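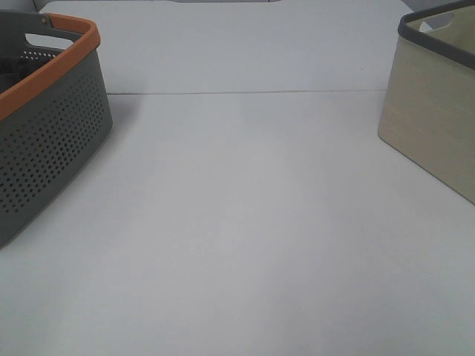

3.2 Container stiffness and handle placement

Household storage containers fall into two broad groups for the purposes of this study: rigid molded baskets, which keep their shape whatever they hold, and fabric bins, whose walls depend on the panel material and on the load inside. Earlier work by our group treated the two as interchangeable when volume was matched. The home visits reported in Section 2 suggested that this was a mistake, as residents sorted different goods into the two types even when both stood on the same shelf. We therefore compared one container from each group on a plain, pale tabletop (Figure 2). The basket is gray plastic with an orange rim and side walls perforated by small round holes in staggered rows; the bin is beige fabric with a dark gray trim along the top. Both have a handle opening cut near the top of the end wall – oval in the basket, a rounded rectangle in the bin – so the grip position could be held nearly constant between conditions.

Figure 2. Plastic basket (left) and fabric bin (right) used in the sorting and carrying tasks.

Participants were recruited from the Celledis and Bisht housing blocks, and 109 completed both tasks. In the sorting task, each participant divided a standard set of household goods between the two containers without time pressure. In the carrying task, the same participant lifted each container by its end handles, walked seven meters, and set it down on a shelf at waist height. Loads were drawn from the Drillum list, with duplicates removed. The order of containers was alternated between participants.

A total of 437 carries were retained for analysis. Carries were excluded if the participant supported the container from beneath, which happened more often with the bin. Wall deflection was measured at the midpoint of the long side, using a ruler fixed to the shelf edge. Deflection of the basket wall was below the resolution of the ruler in all retained carries. Deflection of the bin wall rose with load and was greatest when heavy items had been placed against one side.

Sorting choices followed a similar division. Cleaning products and damp cloths went mainly into the perforated basket, and participants who gave a reason most often mentioned air flow or ease of wiping. Clothing, paper, and cables went mainly into the bin. Small loose items were less consistent: 11 participants moved them from the basket to the bin after first placing them, citing the holes, although none of the items in the set was small enough to pass through.

Coding of the stated reasons was carried out independently by Yanling Gu and Sarla Semwal, using the Randard categories without modification. Disagreements were settled by discussion and the original codes kept on file. Most concerned remarks on appearance, which the categories do not separate from remarks on cleanliness. The effect of handle shape alone could not be isolated with this pair of containers and is taken up in Section 3.3.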